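Home Care Basics, Unit 4
Folding, Sorting and Putting Away
Course handout, revised 2023-07-17
Prepared by Lanying Wei; storage section by Katsuhiko Wada

Welcome to the unit I look forward to most! By now you can read a care label and you know your way around the machines, so we get to the part where the work starts to show. Folding has a reputation as the boring end of laundry. I hope to change your mind, and I'd like to do it with the humblest thing in the pile, the cleaning cloth.

Bring to class: one basket, five or more cloths of any size, one dark garment you don't mind handling a lot, and a hand towel. The Prinby room has tables for 20 people, so please share if it fills up.

1. Setting up the table

Wipe the table and let it dry. A pale surface is lovely for this work because lint and loose threads show right away. Put the basket at the far left if you are right-handed, far right if you are left-handed, and leave the middle clear. You want a space a bit bigger than the largest item you plan to fold. Finished pieces go on the opposite side from the basket, so that everything travels in one direction across the table and you never have to reach over your own stack.

Look at your basket too. A dip in the front rim is a small thing, but it makes lifting items out so much easier, and holes in the walls let air through if something went in slightly damp. Mrs. Wei's own basket is a Westimex one that has survived 28 terms of students. (Yes, I am writing about myself in the third person. Katsuhiko edits these.)

2. The square cloth

Start with a square. Every mistake shows on a square, and every mistake is easy to fix, and you can do ten of them in the time it takes to wrestle one fitted sheet!

Microfiber cloths often have an edging in a contrasting color. Use it. The border is a ready-made guide line, and if you can see it running straight along all four sides, the cloth is ready to fold. 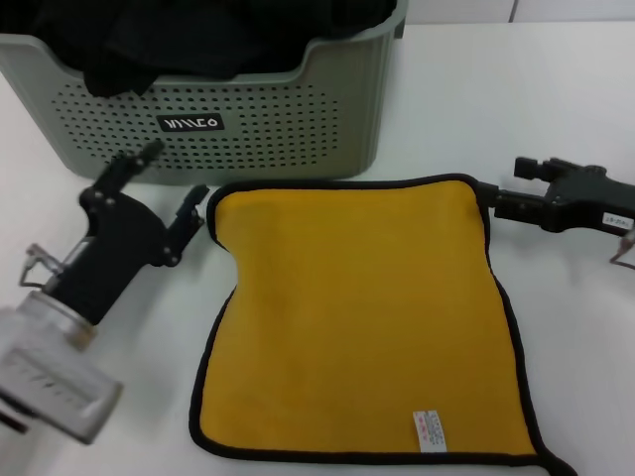 Fig. 1. Yellow microfiber cloth with black edging, laid out in front of the basket. Note the lower right corner and the wavy top edge.

Steps:

Lay the cloth down and let go of it completely.
Smooth from the center outward with a flat hand. Four strokes, one toward each side.
Check the corners. A corner that has stretched into a little point gets tucked back in line with your fingertip — don't pull on the opposite side to fix it, or you will have two bad corners.
Find the care label. Turn the cloth so the label edge is nearest you.
Bring the label edge up to the far edge. Match corners first, then the border between them.
Run the side of your hand along the fold.
Fold once more, left to right. You now have a small square with its folded sides together.

In Fig. 1 the left side also bows in a little near the top. Would you smooth it before folding? I would. Some of last November's group felt it made no difference on a cleaning cloth, and we had a very lively ten minutes over it. Try it both ways and compare your stacks.

Practice: fold five cloths, stack them, and look at the stack from the side at eye level. Then do the same five again. I have never seen a second stack that wasn't better than the first.

3. Dark garments

Dark fabric is harder, for one plain reason: you can't see the seams. Work by touch. Pick the piece up out of the basket with both hands, find the two shoulder seams or the waistband, and give it a single shake away from the table.

Keep microfiber and dark cotton apart while you fold. Microfiber picks up lint wonderfully, as it should, and it will pick it up from your black sweater as well. If both came to the table together, do the cloths first, while your surface is clean, then the dark things, then wipe down.

A garment that has been sitting bunched in a basket will hold its creases for a while. Lay it flat, smooth it, and fold something else in the meantime.

4. Putting away (K. Wada)

My part is short, and I love it. A folded stack needs a home, and the home needs a name.

Plain panels and doors look tidy, but they all look the same. In a shared room, people open three to find one thing. A small handwritten mark solves this. It needn't be fancy or big. Put it near the top edge, close to a corner, where a hand or a stack of towels won't cover it.
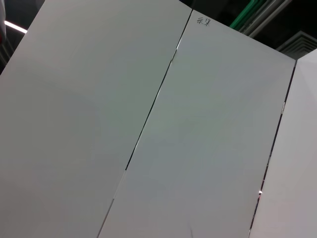 Fig. 2. Pale panels side by side, with a small handwritten mark near the top edge of one. The characters look like 采集 ("collect" or "gather").

A few habits worth having:

Use dark ink on a pale surface.
Write in whatever language the people using the room read most easily. Two words or two characters are usually plenty.
Mark one panel first, live with it for a week, then do the others.
Leave the seam between panels clear. Tape across a gap peels, and it collects dust.

Inside, stand folded cloths on edge like files, if the space is deep enough. You can then take one from the middle without toppling the rest. Our Plistorden students call this "the Mugo stack," after the shop where they first tried it, and the name has stuck.

5. Before next time

Fold every cloth in your home once. Write down which ones wouldn't lie flat and what was wrong with them: stretched corner, curled border, shrunken label edge. Bring the worst one with you! We will pass them around and work out together what can be rescued and what should become a shoe rag.

Reading: Unit 4 booklet, the pages on edging and hems. Unit 5 is fitted sheets, so clear a big table.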